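How Do You Plan and Pay for a Kitchen Robot?

A robot that helps in a kitchen is a big thing to buy. It costs more than a bicycle and more than most televisions. If a school, a youth club or a cookery centre wants one, the grown-ups in charge have to work out what they need first and what it will cost. This page explains how they do it. You could use the same steps to plan for any large piece of equipment.

Step one: decide on the job

Before anyone looks at prices, they write down what the robot is for. "Helping in the kitchen" is too big a job to plan for. A smaller job is easier. It could be picking up a lemon from a plate and putting it on a chopping board. It could be moving a cup from one end of the worktop to the other.

The job tells you what size of robot to look for. A robot that lifts fruit does not need to be as strong as one that lifts sacks of flour. Stronger robots are heavier, use more electricity and cost more, so buying one that is too strong wastes money.
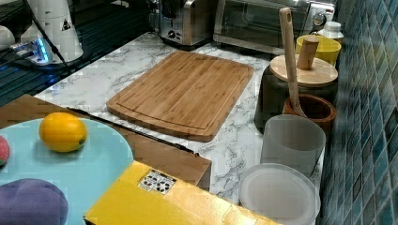
The planners also think about where the robot will work. Worktops have edges, corners and walls. They have things standing on them that people use every day and do not want to move. A robot arm needs room to bend and turn, and it must not bump into the things nearby. Someone has to get out a tape measure and write down how long and how deep the worktop is, and how far the arm will need to reach.

Step two: list everything you need

Many people think buying a robot means buying one thing. In fact there is a list, and the arm is only the first line of it.

The arm. This is the part that bends and moves. It has joints, a bit like your shoulder, elbow and wrist.

The gripper. This is the "hand". It is often sold separately, because different jobs need different grippers. A gripper that is good at holding a cup may be poor at holding a spoon.

The stand. The arm has to be fixed to something that will not wobble.

The controller. This is the computer that tells the arm what to do.

Things to practise on. A kitchen robot needs a kitchen, or at least part of one. That means a worktop, a chopping board, plates, cups and some food. Toy fruit can be used for practice too. Real fruit goes soft and has to be bought again, and toy fruit lasts for years. 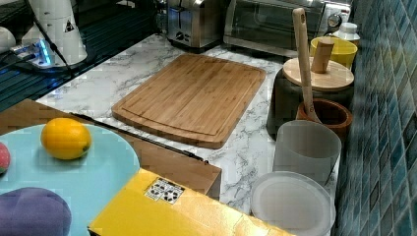 A bamboo chopping board on the worktop, with a lemon on a plate in front.

Step three: find out the prices

Now the planners ask shops and makers for prices. A price written down by a seller is called a quote. It is a good idea to get more than one quote for the same thing.

Let us follow the Bredoteck Cookery Centre, which is planning a practice kitchen. The centre asked 2 sellers, Ostix and Solberg, for the price of a small arm with a gripper. Ostix asked for £2,471. Solberg asked for £1,840.

Solberg looks cheaper. To find the difference, take the smaller number away from the bigger one:

£2,471 − £1,840 = £631

But the planners had to read both quotes to the end. The Ostix price included the stand and a day of training. The Solberg price did not, and those would have to be paid for separately. If the extras came to more than £631, the Solberg arm would cost more in total. This is why the planners compare the whole list and not only the biggest number on it.

Step four: remember the costs that come later

Some costs do not happen on the day you buy. They come afterwards, and some come every year.

Electricity is one. Repairs are another, as parts wear out when they are used a lot. There may be a yearly charge for the computer program. Insurance is money you pay so that you get help if something is broken or stolen.

The Bredoteck centre wants its robot to last 6 years. So the planners write down the cost of each year, and then add all the years together. They also put a little extra money aside for surprises. This is called a contingency. 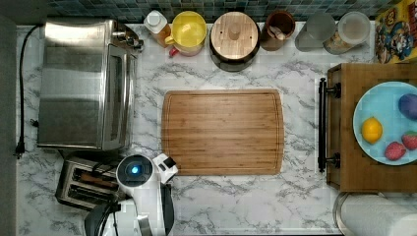

Page last changed: May 30, 2024

Step five: plan the space and the time

A robot cannot start work as soon as the box is opened. It has to be put together, fixed in place and tested. People have to learn how to use it and how to stop it quickly. All of this takes time, and the plan should show how much.

Sockets matter as well. A kitchen already has toasters and ovens that need plugs. If there are not enough sockets for the robot too, an electrician may have to fit more, and that goes on the list.

The Bredoteck planners named their project Mulletti. They chose January for setting up, when fewer cookery classes are running.

Words to know

Budget: a plan that shows how much money you have and what you will spend it on.

Quote: a price that a seller gives you before you buy.

Contingency: extra money kept for things you did not expect.

Gripper: the part of a robot that holds things.

Try it yourself

Choose one small job in your own kitchen that a robot could help with. Write down the job in one sentence. Then ask a grown-up to help you measure the space and make a list of everything the robot would need.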